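Home | About | Meetings | Newsletter | Contact

Woltaseck Community Garden, members' meeting, 2021-05-29
Notes by M.R., typed up fast, send corrections 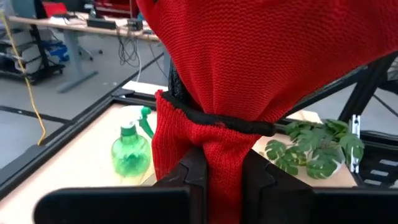 Started late, door was locked. Chair: Meinrad Rüegg. 47 members on the list, enough present for a vote. March minutes approved, one change (the hose went to the lower plots, not the upper ones).

1. Water
Pressure on the lower plots still bad. Sakai came out and looked at the main line, thinks the valve by the compost bays is half seized. Quote for a new valve plus labor is $200. Approved, no one against. Work to be done before the hot weather if they can fit us in. Until then please no sprinklers in the evening, hand watering only. Question from plot 42 about rain barrels: allowed, must have a lid. Meinrad to check whether the lid rule is written down anywhere.

2. Fence
Deer got in again at the north corner. Lost most of the peas there and a row of young lettuce. Two options:
- patch the corner with what's left of the old wire
- replace the whole north side, Millunitz quote $2,000 with posts
Long discussion. Some feel we patch every year and it never holds. Others say the money should go to the shed roof first. Vote: patch now, come back to the full fence in the fall when we know what is left over. Patch day to be set by email. Bring gloves and pliers, we have only the one good pair.

3. Shed
Roof leaks over the tool rack. Tarp is up for now. Shovels and the good forks moved to the other wall, please put them back THERE and not where they used to be. Padlock code changes after this meeting, ask Meinrad, don't text it around. Wheelbarrow with the flat tire: someone said they had a tube that fits, didnt catch the name, please get in touch.

4. Compost
Bay one is finished and can be used. Bay two still cooking, leave alone. Bay three is the open one. Again: no tomato plants with blight, no bindweed roots, no meat. Wood chips are being dropped by the gate, help yourself but leave the path clear for cars.

5. Seedlings
Emumel nursery is giving us a discount on pepper and squash starts if we order together. List is on the shed door, write plot number and how many. Payment when you pick up, cash or check. Eggplant is sold out already.

6. Empty plots
Three plots not worked this season. Letters go out, then the usual wait, then on to the waiting list. Suggestion to split one of the big ones into halves for new people. Liked by most, needs a change to the rules so it goes on the next agenda.

7. Other
- Dogs on leash inside the fence. Came up again.
- Path between the bean rows and the herb bed is too narrow for the cart, owners on both sides agreed to pull back a litle.
- Key for the notice board is missing. Check your pockets.

Next meeting: date by email. Fence patch, plot splitting and lid rule carried over.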